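The case against the skirted ottoman base

Furniture sold for small living rooms is judged on seat height, fabric grade and price. Clearance under the body is seldom listed, and it should be. I have lived with a Grarkari ottoman for 168 weeks, and my objection is to its base.

An upholstered body that bulges outward and then tucks under to a narrower band creates an overhang. The overhang is too low for a vacuum head and too deep for a dry cloth used from a standing position. Dust settles along the lower seam, and the usual remedy is to drag the whole piece aside. On laminate this is how scuffs are made.
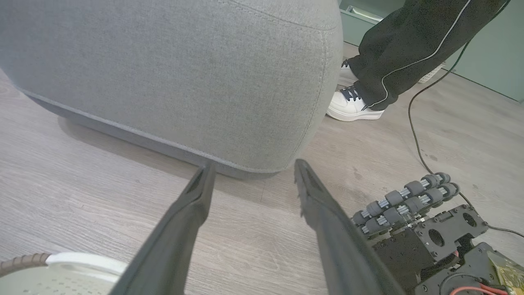 Light grey fabric adds a second problem. A heathered weave hides lint well, but it does not hide smudges at shin height, where shoes and bags make contact. Darker fabric on the base band is sensible. The same logic should extend a few inches up the side, where most of the contact occurs.

Manufacturers answer that legs look dated and cost more. Dede Antwi, who reupholsters for Skanivmont, quoted me 900 for a removable cover and 779 for a set of four legs fitted to the existing frame. Neither sum is small next to the 2000 I paid, and both would have been lower at the factory.

My preference is four legs, high enough to admit a flat mop, with felt pads underneath. Failing that, the base should sit flush with the widest part of the body, so that there is no recess to clean. Dönmez already builds a bench this way. It is plain, and it takes one pass with a broom.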